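Maeve Dunne has refurbished desktop PCs for Mandilitz for long enough to have opinions about thermal paste, most of them unprintable. Ask her about processors and she softens.

"Edges only," she says. "You wouldn't pick up a photograph by the middle."

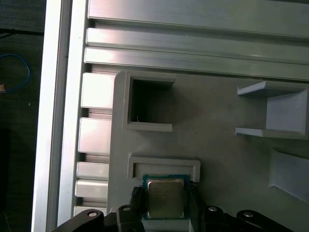 She paid for that rule in February, with a thumbprint and a chip worth €188. "I framed it. My husband thinks it's modern art."

Cases get less reverence. They go on their side and stay there until she has finished swearing.
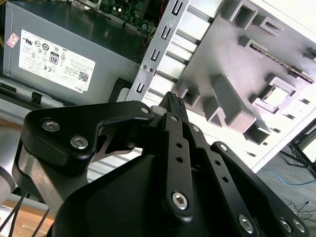

Dunne reads labels the way other people read menus. The power supply is always first, and a Dell one, with its little 80 PLUS logo and its crowd of certification marks, can hold her for minutes. "Best prose in the building," she says. Then she asks me to pass the screwdriver. I pass the wrong one.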